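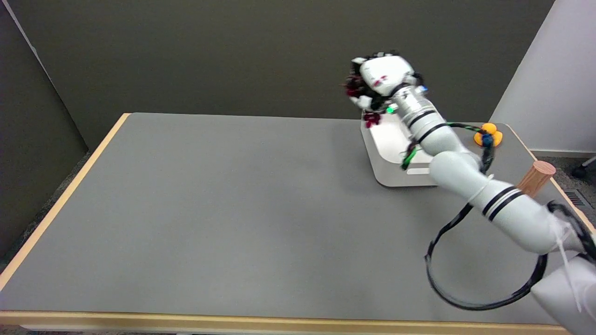
Flinmont Users List
Subject: Re: Tool cable routing and hand zero on the tabletop arm
Date: Sat 23 December

Replying below the quoted parts. The original got long, so I have trimmed the section on the network switch, which I think is solved.

> We took over a tabletop cell from another group in August. One arm,
> one multi-fingered hand, the Dakow controller under the table. The arm
> itself is fine. The trouble is with everything that runs along it.
>
> 1. The hand drops off the bus when the wrist is turned far in one
> direction. It comes back by itself when the wrist is turned back. No
> fault on the arm side. The hand log says "link lost" and nothing else.

That is a cable or a connector, and most likely the connector at the wrist. We had the same log entry on our cell. A controller fault would not follow the wrist angle that closely.

Do this before you order anything. Put the arm in manual, raise the hand clear of the table, and move only the last joint, at the slowest speed, from one end to the other. Have a second person read the hand status on the screen. Write down the joint angle where the link goes and the angle where it comes back. Repeat three times. If the two angles are the same each time, the cable is being pulled and you can fix it by routing. If they wander, the plug has a worn contact or the cable has a broken strand inside, and routing will only hide it for a while.

On our cell the link went at the same angle every time. The cable had been tied down too close to the wrist, with no slack left for the last joint. I cut the first tie, gave it 43 mm more slack between the wrist and the next tie point, and the dropouts stopped. That figure is for our arm and our cable. Yours will depend on the bend radius and on which side of the forearm the cable runs.

> 2. What is the right way to route the hand cable? The previous owners
> ran it along the top of the forearm and then let it join the other
> wiring past the elbow. There is also a long black cable that hangs in
> a loop and lies on the table. Should that be tied up too?

Along the top of the forearm is fine. Ours runs there as well. The underside is worse because it meets the table or the fixture in low poses. What matters is how it crosses the elbow. The cable has to cross on the outside of the bend with enough length for the joint fully closed, and it must not be tied on the moving side within a hand's width of the joint line.

The hanging loop I would leave as a loop but change where it goes. A cable that lies on the table will be dragged by the arm on wide moves, and it will sweep any small objects you have set out toward the back. It also reaches the cameras as a moving black shape, if you use any. Pulling it tight is worse, though. The base joint needs that length. We put a clamp on the base and led the loop out behind the shoulder. Turn the base joint through its full range by hand guiding before you close the clamp, then again after.

Zip ties: cut the tails flush, and not with side cutters that leave a point. Replace any tie that has been on through a full season of running. They get brittle. I use hook-and-loop strap at the wrist and elbow, where things get opened often, and plain ties everywhere else. Do not tie onto the joint covers. On our arm one of the covers had worked itself open under the pull of a tie, and the gap was wide enough to pick up dust.

> 3. Hand zero. The manual for the hand (Witkowska, second edition) says
> to home with the fingers open. The script we inherited homes with them
> closed. Which one is right?

Both will run. The open one gives a better zero. With the fingers closed they lean on each other, so each one stops against its neighbor and not against its own end stop. The error is small on the first finger and adds up on the others. You will not notice it on a block or a cup. You will notice it on anything thin.

The order we use:

Power the arm and the controller. Wait for the arm to report ready.
Move to the service pose, hand raised, nothing under the fingers that they could reach.
Power the hand. Wait for a steady status light at the wrist. On our firmware green means link up and no fault. Check yours in the manual, the colors changed between versions.
Open all fingers at low current. We use 200 mA per finger.
Run the home routine. It takes about 10 seconds.
Close slowly to half and look at the fingertips from the side. They should arrive together.
Save the offsets with the hand serial number in the file name.

The last step sounds fussy, but if you ever swap hands you will load the wrong offsets at least once. We did. The thumb went past its soft limit and tripped the current guard, and no harm was done, but it cost a morning to find.

Also check which hand limits your script loads before it homes. The inherited one may have them commented out.

> 4. We want a fixed test object for a daily check. At the moment we use
> whatever is on the table. Any advice?

Use one thing and fix its place. It can be a simple one. A plain wooden cylinder works well: it has no front or back, so the only errors you see are in position and height. Soft toys and rubber objects are poor for this. They give under the fingers and hide a bad zero. Keep those for grasp trials.

Mark the spot. We have a shallow printed ring stuck to the tabletop, and the cylinder stands in it. A pencil line will do until you have something better. Check the ring against the base of the arm with a steel rule once a month, as tables get leaned on.

Our daily check is short:

Home the hand as above.
Drive to the hover point over the object, at 10 percent speed.
Measure from the underside of the palm to the top of the object. Log it.
Close, lift, hold, lower, open.
Drive back to the service pose and look at the cable.

If the hover height has moved by more than a millimeter from the log, stop and find out why before running anything else. So far the cause has been a loose mounting screw at the base once and a changed tool offset in the script twice. It has never been the arm.

> 5. Grease and screws. Is there a schedule?

For the arm, follow what Dakow gives you with the controller and do not open the joints yourself. For the hand, we follow running hours. Every 200 hours we do the following. Take the hand off. Check the wrist flange screws with a torque driver and mark them with paint pen, so that a turned one shows at a glance. Wipe the finger joints with a dry lint-free cloth. No solvent on the dark finger pads, it makes them slick. Inspect the plug under a magnifier for bent or dull pins. Put it back and run the home routine and the daily check, both from the start.

Keep the old screws apart from the new ones. The flange takes the short ones. A long one goes in, feels tight, and is resting on the bottom of the hole with the flange still loose.

> 6. Last one. The emergency stop cuts the arm but the hand stays
> powered. Is this normal?

It is normal for that hand, and there is a reason for it: a held part is not dropped when the arm stops. Whether it is right for your cell is another question. If people reach in after a stop, and they will, then a hand that still holds force is something they need to know about. We added a second relay so that the stop also puts the hand into low current, and a label on the front edge of the table says so. Talk to whoever signs off safety at your site before you change the wiring. Do not take my circuit as approved for yours.

Test the stop with the hand closed on something soft, at low speed, and after every wiring change. Write the result in the log next to the hover height.

Two more things you did not ask about.

The connector kit for the wrist plug. The one in the Garnen catalog fits, but the strain relief in the bag is for a thicker cable and will not grip the hand cable. Add two turns of self-fusing tape under it or order the smaller insert separately. I went through one plug before I saw this.

Photograph the cable run before you touch it, from the front and from both sides, with the arm in the service pose. Print the pictures and keep them with the log. When the link drops again in spring you will want to know where the ties were, and the person who moved them may have left by then.

If you post the two joint angles from the wrist test, I can compare them with ours. Please include the firmware version of the hand and say which side of the forearm the cable is on at the wrist.

--
Sent to the Flinmont users list. Please trim quoted text when you reply and keep one problem per thread where possible.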